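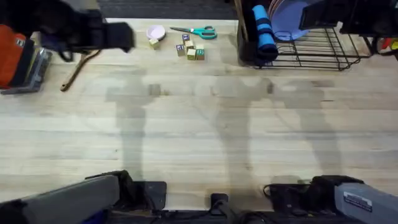 Wood in the Kitchen
Notes for session 5: water, oil and why your board cups
19 January 2022

Hello everyone. I promised to type these up for the people who missed the session, and for those of you who were too busy sanding to write anything down (you know who you are, and your boards look lovely). They follow the order I talked in, more or less, with the bits I forgot to say put back where they belong.

Wood keeps moving

Let's start with the thing I'd tattoo on every new woodworker if they'd let me. A piece of wood goes on taking in and giving off moisture for as long as it exists. It did that as a tree, it did that in the lumber yard, and it's doing it in your kitchen drawer right now. When the air is damp it takes on water and swells, and when the heating comes on in winter it lets the water go and shrinks again.

The swelling isn't the same in all directions, and this is where the trouble comes from. Along the length of the grain it hardly changes at all. Across the grain it changes a good deal, and it changes most of all in the direction that follows the growth rings around the tree (tangential, if you want the word). Going straight out from the center of the tree toward the bark (radial) you get less, often something like half as much, though it depends on the species.

Draw the end of a flatsawn board and look at the rings. They make shallow curves, like a stack of smiles. As the board dries, those curves try to straighten out and the edges lift away from the heart side. There's your cup! I drew this on the whiteboard with a marker that was running out, so please draw it again at home, bigger.

A quartersawn board has its rings running more or less straight up and down when you look at the end. It moves less across its width and what movement there is goes mostly into the thickness, where you'd never notice it. It costs more, sadly. You get fewer of those boards out of a log and the sawyer has to keep turning the thing.

Face grain, edge grain, end grain

Fermín asked about this at the break and I gave him a rushed answer, so I'm giving it again properly.

Face grain is the wide, pretty side of the board. Lots of store-bought chopping boards are face grain, and they're fine, but they show knife marks quickly and they're the ones most likely to cup.

Edge grain is what you get when you rip boards into strips, turn each strip up on its side and glue the lot back together. Most of the long countertops sold as butcher block are made like this. It wears well, it's stable and the glue lines make those nice straight stripes.

End grain is the checkerboard kind, where you look straight down into the ends of the fibers. The knife slides in between the fibers and they close up a bit afterward, so it's kind to your edge. It also drinks oil like nothing else. My first end grain board took so much that I thought I had a leak.
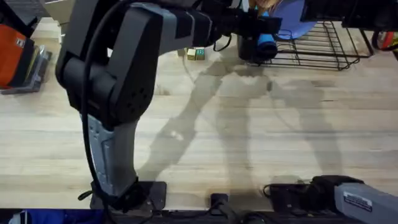 Light wooden butcher-block top, in long pale strips.

One more thing on countertops before we move on. If you're fitting one at home, don't screw it down tight all over. It has to be able to grow and shrink across its width, so use slotted holes or those little figure-eight brackets along the back and let it slide. I once helped a neighbor take out a top that had been glued and screwed to the cabinets along both edges, and it had split nearly the whole way down. It sounded like a gunshot when it went, she told me, in the middle of the night, in April, with nothing near it.

Which wood for what

For anything that touches food you want a hardwood with small closed pores. Maple is the one everybody names and they're right to. Beech is close behind, and cheaper in a lot of places, although it moves more than maple when the humidity changes. Cherry and walnut are a little softer, darken or mellow with age (cherry darkens, walnut goes paler, isn't that odd?) and carve beautifully. Olive is gorgeous and very hard on your tools.

Oak I'd leave for the table legs. Red oak especially has pores so open that you can take a short straight stick of it, put one end in soapy water, blow through the other and make bubbles. Do try this. It's the best party trick in the whole course.

Pine is fine for practice, and I don't mind you carving your first spoon in it, but it dents if you look at it sternly and the resin can taste.

If you're buying blanks, I get mine from Ustwood, where they'll let you dig through the offcuts bin and don't mind if you take ages. Check the ends for small cracks before you pay. They run further in than you think.

Spoons

A spoon is mostly a problem about grain direction. You want the fibers to run the length of the handle and keep going into the bowl. If you cut a curved handle out of a straight board, at some point the fibers run out through the side (we call that short grain) and that's exactly where it'll snap, usually in a pot of something thick.

The old answer is to find a bent branch and let the tree do the curve for you. The lazy answer is to make a flatter spoon. I'm a big fan of the flatter spoon.

Cut with the grain, always from the high part down to the low part. In the bowl this means you work from both ends toward the bottom, and you stop there, and you don't go charging up the far side however well it's going. When the knife starts to dig and tear, you've gone past the turn. Turn the spoon around.

Leave the neck thicker than looks right, then take it down at the very end. I've broken more spoons at the neck than anywhere else and every single one of them was "just one more cut."

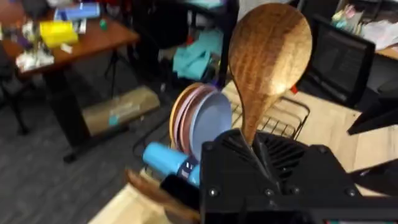
Karine Penner says she has never oiled a wooden spoon in her life, that her mother didn't either, and that hers have outlasted two sets of pans, so would I please stop frightening people.

Fair enough, Karine! A spoon that's used every day and dried properly will get along without oil. It goes a bit gray and furry and it still stirs soup. I oil mine since I like how the grain comes up when I do, and a board really does benefit, being wide and flat and so much more inclined to cup. But no spoon was ever ruined by skipping the oil. They get ruined by soaking.

Oil and wax

You've got two families. Mineral oil (buy the food grade sort, the drugstore has it) never dries. It soaks in, sits there, and slowly washes out, so you have to keep topping it up. It's cheap, it has no taste and you can't really get it wrong.

The drying oils, such as raw linseed, tung and walnut, react with the air and harden inside the wood. They last longer and look warmer, but you need patience, a good few days between coats and several weeks before it's properly cured. Walnut oil is of course a worry if anyone in the house has a nut allergy, so ask first if the board is a present. And stay clear of hardware store cans marked "boiled" linseed for kitchen things, as those generally have metal driers in them.

Please don't use olive oil or sunflower oil. Neither one hardens the way you want, and they go sour in the wood. You'll smell it on a warm day.

The paste I passed around in the jar is 100 grams of mineral oil to 25 of beeswax, melted together gently over a pan of hot water and stirred till it's clear. Let it set, then rub it in with a bit of old T-shirt, leave it overnight and buff off what's left.

A word about rags, and I'm being serious for a minute. Rags with drying oil on them can heat up by themselves and catch fire if you ball them up and throw them in the trash. Lay them out flat outdoors until they're stiff, or drop them in a can of water. Every time, even the small ones.

Washing up

Hot water, a drop of soap, quick scrub, rinse, wipe. Stand the board on its edge so that air gets to both faces. Leave a wet board flat on the counter and the top dries while the bottom stays damp, and by morning you've made yourself a rocking chair.

No dishwasher. Mélanie asked if the short cycle was all right and it isn't, sorry.

If a board has cupped already, don't throw it out. Lay it hollow side down on a damp towel, check it every few hours, and when it's come back to flat, stand it up to dry slowly on its edge. It doesn't always work. A plane is the next thing to try.

For next time

Bring your spoon blank with the outline drawn on, top and side views both. Bindu has my spare hook knife and I'd love it back. The sanding discs on the shelf are for anyone, and if you only buy one grit for yourselves, make it 100, then work up once you've got the shape. Wet the wood and let it dry before the last sanding, it raises the fuzz so you can take it off.

Colleen Lévesque is bringing a log, size unknown, so wear real shoes.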